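Avus Student Arm Guide
Section 4: Setting Up the Table and Teaching the Lid Task

Written by Hường Doãn, with corrections from Lợi Khúc
Last revised Friday, October 30, 2020

By the time you reach this section your arm should be bolted down, powered, and answering when you type its name (if it isn't, go back to Section 3 and check the gray cable first, it is nearly always the gray cable!). Now comes the part most of us joined the club for, which is getting the arm to do something with a real object from a real kitchen. We start every new team on the lid task. It looks simple, and for a person it is. For an arm it takes patience, so please give yourselves a couple of afternoons and bring a snack.

4.1 What you will need

One Avus arm with the padded fingertips fitted
The Meleck control box and its red stop button
The lidded container from the club shelf
A laptop with the Khương recording program installed
A soft cloth, a pencil, and the team notebook

Caution: Keep the stop button within reach of the person who is watching the arm, which should be a different person from the one typing. If you only have one person that day, work on your notebook and save the arm for tomorrow.

4.2 Preparing the table

1. Wipe the whole tabletop with the soft cloth and let it dry. Crumbs confuse the table-finding step more than you would believe, and last September we lost most of a meeting to a piece of granola.

2. Clear away mugs, phones, tape, and everybody's homework. The arm moves through more space than you expect when it goes back to its rest position.

3. Turn on the ceiling lights and close the blinds. You want the light to stay the same from the first run to the last, and afternoon sun sliding across the table will undo a good setup without anyone noticing.

4. Press the stop button once, on purpose, and make sure the arm really stops. Release it by twisting. Do this at the start of every session, even if you did it yesterday, even if you are in a hurry.

Note: The control box hums a little louder after a restart. New members always ask about this. It settles down within a few minutes and you can carry on working while it does.

4.3 Checking the speed and grip settings

1. Open the Meleck settings page and find the box marked Travel Speed. Set it to 50. Teams that have finished the lid task may ask Lợi about going up to 78, but please don't do it on your own. At the higher speed the arm gives you very little time to change your mind.

2. Find the box marked Grip and choose Soft. The Firm setting is for the wooden blocks in Section 6.

3. Click Save, then close the page and open it again to see that your numbers stayed put. There is a bug in our copy of the program that sometimes puts the old speed back, and until Garkska sends the fix we all have to be a little suspicious.

4. Write both settings in the notebook, along with your names. You will thank yourselves later when you are comparing two sessions and can't remember what changed.

4.4 Placing the container

Take your time here. A careful placement makes the teaching steps go smoothly, and a sloppy one will have you starting over, with a good deal of grumbling.

1. Carry the container by its cream base. Please don't pick it up by the lid or the knob, as the lid is not meant to carry the weight of the rest.

2. Set it straight down on the bare table, with no mat or paper under it.

3. Turn it so the flat front panel faces the camera squarely and the copper-colored knob is at the center front. The two short sides with the upright ribs should be facing left and right. If you can see a lot more of one ribbed side than the other, give the base a gentle nudge until they look about even.

4. Look at the lid from above and make sure it is sitting down inside the rim, all the way along. If one side rides high, lift it off and lower it again.

5. Check the camera view on the laptop. The knob and the whole front of the base need to be in view. The very top of the dome may run out of the picture, and that is fine for this task, because the program looks for the knob and the rim.

6. Watch for bright reflections. The amber lid is shiny and finely ribbed, so a streak of light on the front is normal. If the streak falls right across the knob, tilt the desk lamp away or switch it off.
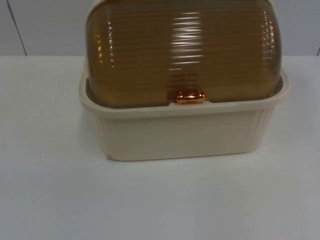 4.5 Teaching the first reach

1. Start a new recording in Khương and give it a name your teammates will understand. "Test" is not a good name. We have a great many recordings called Test.

2. Switch the arm to Hand Guide and move it slowly toward the knob, holding it by the wrist section. Keep your fingers out from between the fingertips, please, even though they are padded.

3. Stop just short of the knob and count to three before going any closer. The pause gives the program a clean point to work from.

4. Close the fingertips lightly on the knob, pause again, then open them and guide the arm back the way it came. Leave the lid where it is for now. Lifting comes in Section 5.

5. End the recording and play it back once with everyone's hands off the table and one person at the stop button.

Caution: If the base slides during playback, stop the arm, put the container back as in 4.4, and record the reach again. Don't try to steady it with your hand while the arm is moving.

4.6 Saving your work

Copy the finished recording to the shared club folder before you shut down the laptop. The folder held 2,097 recordings when we started this guide and it now has 2,727, so do use your team name at the front of the file or you will be scrolling for a very long time! Switch off the control box, park the arm, and return the container to the shelf with its lid on.

Questions can go to Hường before the meeting or to Lợi afterward, while he is putting the cables away.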